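**Workshop Notes: Home Builds Group**

2019-08-28

The Tralham Shared Workshop is pleased to report on the progress of the hand-held gripper project, which has been under way among members of the Home Builds Group since the spring open evening. The project is led by Ildikó Deák, with mechanical drawings by Chaltu Gudeta. Its purpose is to produce a set of gripping exercises and build notes which members may follow at home, using household objects and a modest amount of floor space.

Members will recall that the first round of work, carried out at the Jindham bench, dealt only with wooden blocks. Blocks have flat sides and are easily held, and the group agreed that they gave too favourable a view of the finger pads. The present round therefore uses toy food and other small items of uneven shape, taken from a shallow plastic tray on the floor and returned to it. Grapes, corn and round fruit have all been included, as each asks something different of the pads. 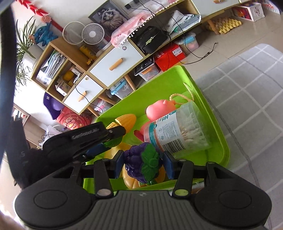

Work at floor level has brought certain matters to the group's attention. The operator's wrist is held lower than it would be at a bench, and the angle of approach is steeper as a result. Ms Gudeta has asked that all members note the height at which they are working, measured from the floor to the underside of the grip, before each session begins. Readings taken at a bench and readings taken on the floor are to be kept on separate sheets.

The question of pad wear was also raised. A soft pad holds a rounded toy well when new, but its surface picks up dust and fibres from carpets and mats. Members are asked to wipe both pads with a damp cloth at the start of each session and to allow them to dry fully. Solvents should not be used. Replacement pads are held in the Padow cupboard and may be signed out in pairs; a single new pad should never be fitted opposite an old one.

Ms Deák has drawn up a short routine for those working at home, which the group has now adopted:

- Clear enough floor to kneel in comfort and to move the arm freely on both sides.
- Place the tray on a mat or rug. On bare tile it will slide when a finger catches the rim.
- Open the fingers fully before moving towards an object, and close them slowly.
- Lift straight up until the object is clear of its neighbours, and only then move sideways.
- Should the tray itself shift or tip, stop, set it level and begin the attempt again. Such attempts are to be entered in the log and marked with a T.
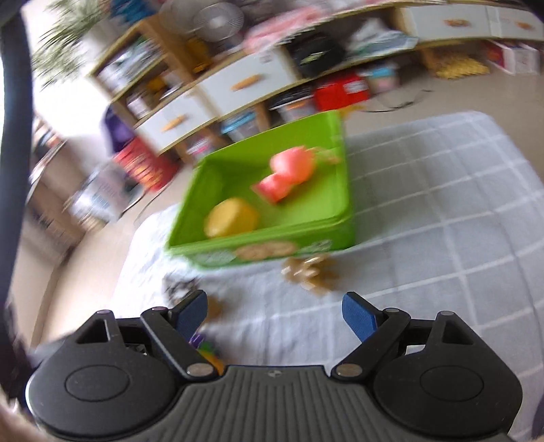
## Log sheets and returns

The revised log sheet is numbered 2104 and replaces all earlier versions. Copies are kept beside the door at Tralham and at the Gazi Road store. The new sheet has a wider column for remarks, in answer to several requests, and a separate box for the type of surface beneath the tray. Completed sheets should be handed to Ms Deák or left in the tray marked "Gripper".

To date, 425 attempts have been entered. A fuller account, with a table arranged by object, will be given in the December issue.

## Screws and pivots

Members building their own linkage are reminded that the pivot screws must be checked by hand before use. They should be firm, yet the finger must still swing without binding. Ms Gudeta will hold two evening sessions at the Jindham bench on fitting and adjusting pivots. Places are limited to three at each, and names should be entered on the list beside the lathe.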